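Subject: Re: Label swap for the July lunch program
From: Wolfram Kasten
To: Ashworth Family Crafts list
Date: February 27, 2022

Dear members,

Thank you to all who replied to the first notice. Gisela Meinecke wrote:

> Could the coordinators please confirm the size of the
> lunch labels before we begin printing? The Rallville
> group used a smaller sheet last year and the names were
> hard to read. I would also like to know whether
> handwritten labels will be accepted.

The label size is 3 inches square. The smaller sheet used in Rallville has been withdrawn, and the new template, named Zusine, replaces it. Handwritten labels are welcome, provided that the child's first name is printed in capital letters.

We have 263 children registered for the program. Each family taking part is asked to prepare 20 labels on white sticker paper. Members without a color printer may use the one at the Bindivia reading room during regular hours.
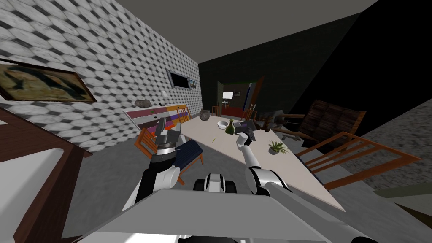 Dining table with green glass bottle

Designs should be plain enough for a child to color in. Animals, fruit and simple borders worked well last year. Please do not use characters from films or television, and please leave the lower third of the label blank for a note from home.

Completed labels should be placed in a flat envelope with the family name on the front. Envelopes may be left at the Ashworth front desk. Sheets that have been folded cannot be used, as the backing tends to lift along the crease.

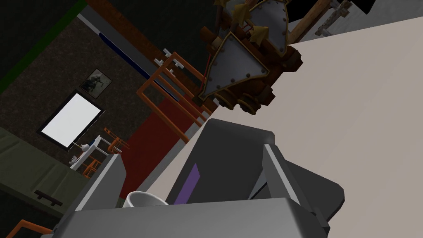 Paper and Supplies

The list holds 95 sheets of sticker paper in reserve. Requests should be sent to me directly, stating the number of sheets needed. Scissors and colored pencils are not supplied.

Respectfully,

Wolfram Kasten
List Coordinator, Ashworth Family Crafts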